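Revell Hall Snack Table Returns in September

Weekly packing nights will fill take-home bags for Braltimo students

KIMOTPORT – The Bakke Community Center will reopen its snack table in September, with packing nights every Monday in the main room of Revell Hall. The snacks go into take-home bags for students in the Braltimo after-school program, who pick them up at the end of the school day.

The center ran the table for the first time last spring. Over that season it packed 146 bags, and the program asked for the table to continue before the season was over. This fall the center plans to keep the same format, with a longer evening and more room for sorting.

"We had families asking at the front desk in July whether it was coming back," said Dalia Benkirane, who manages programs at the center. "It is a small thing to run. We need a table, people to sort, and enough snacks to go around."

Packing nights start at 6 p.m. and end when the bags are done. Snacks are tipped out onto the table in a heap and sorted from there. Chips, noodle snacks and other light items are kept apart from cookies and bars so that they can go in last. Anything with a torn wrapper or an open seal is taken out. Anything past its date is taken out as well.

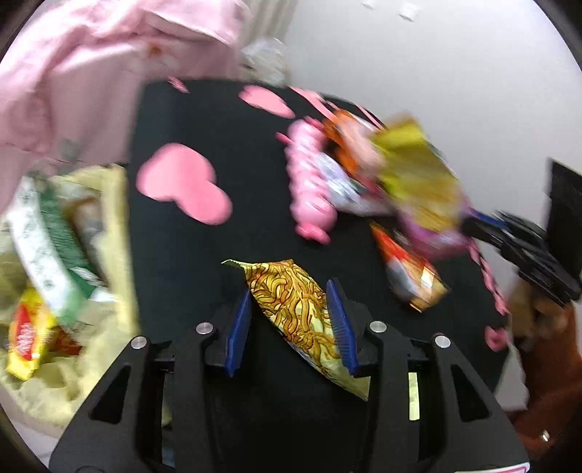
Each take-home bag holds 3 snacks. One is savory, one is sweet, and the third is whatever there is most of that week. Bags for students with a food allergy on file are packed separately, from sealed items with a full ingredient label, and are marked with the student's first name.

The sorting rules changed a little over the summer. Last season the wrappers were grouped by color, which looked good but made it hard to tell sweet from savory once the lights were turned down for the movie club next door. They are now grouped by type.

"Color was my idea and it was a bad one," said Zineb Ramadan, who sets up the room. "People were picking up the same bag twice to read it. Type is quicker."

Ramadan also handles the decorations. The center asks that anything put on the table lie flat or be easy to push aside. Candles, glitter and loose confetti are not allowed in Revell Hall.

Donations of individually wrapped snacks can be left at the front desk during regular hours. The center can take up to 20 boxes a week and has no cold storage, so items that need a refrigerator cannot be accepted. Chocolate is fine once the weather cools. Homemade food cannot be used in the take-home bags.

There are 30 places for packers each Monday. Sign-up sheets are at the front desk, and groups should put down one name and the number of people coming. Children under 12 may help if an adult stays with them. Parking is behind the building, and the side door will be open from 5:30 p.m. for anyone carrying boxes.

The Bakke Community Center offers classes, clubs and room rental to residents of Kimotport. Questions about the snack table can be left at the front desk for Dalia Benkirane.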